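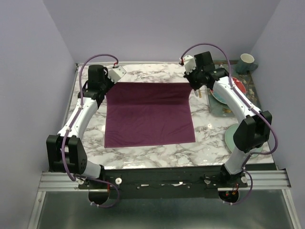 Most cleaning cloths sold as "premium" are the same cloth with a different sticker, and we started from that suspicion when we put the Utby on our list. It is a large, nearly square utility cloth for drying, dusting and wiping down counters. The maker calls it lint-free. We'd call it low-lint until somebody shows us otherwise. The plum purple is a deep one, and against a glossy white marble pattern you can see where the stitched hems run: thin, and a shade or so lighter than the rest. If you want a hem that disappears, buy the gray.

Size and folding

The Utby is big for a counter cloth. Laid out flat it takes up a good part of a work surface, and plenty of people will find it too much to wring out by hand. Fold it in half, then in half again, and it becomes a pad you can hold comfortably. It does keep its creases. A cloth that has been stored folded will show a line across it when opened, plus a few faint wrinkles, and we haven't found that shaking it does much. Ironing works on low heat. Whether you want to iron a cleaning cloth is your business.

What the maker claims, and what we think

"Holds up to 14 times its weight in water." We've read numbers like this on every cloth from Wovance to Nyberg and have yet to see two of them measured the same way. It dries a sink. It dries a countertop in two passes. Please don't buy it for the number.

"Tested for 400 washes." By the mill, on the mill's own machines. Rajeshwari Kandasamy, our buyer, has washed hers every week since May with no loose threads at the hems so far, and that is a long way short of 400.

"Streak-free on stone and glass." On a glossy counter, mostly true with plain water. With spray cleaner it streaks like anything else if you use too much.

Care

Wash the first time by itself. Purple dye is purple dye.
Machine wash warm, tumble dry low.
No fabric softener and no dryer sheets.
No bleach, including on the hems.

Details

Color: plum purple (also in gray)
Edges: stitched hem, all four sides
Sold as: single cloth or carton of 24
Stock code: Gelloteck 1000

Who should skip it

If you only wipe up coffee rings, a smaller cloth costs less and dries faster on the hook. The Utby makes more sense for long counters, tabletops and car hoods, or as a drying mat under a rack of glasses. Buy a single before you buy the carton. We take back unopened cartons, but a cloth that has been washed is yours.

Shade varies a little between dye lots. If you need a matching set, order all of it at once and put "same lot" in the order notes.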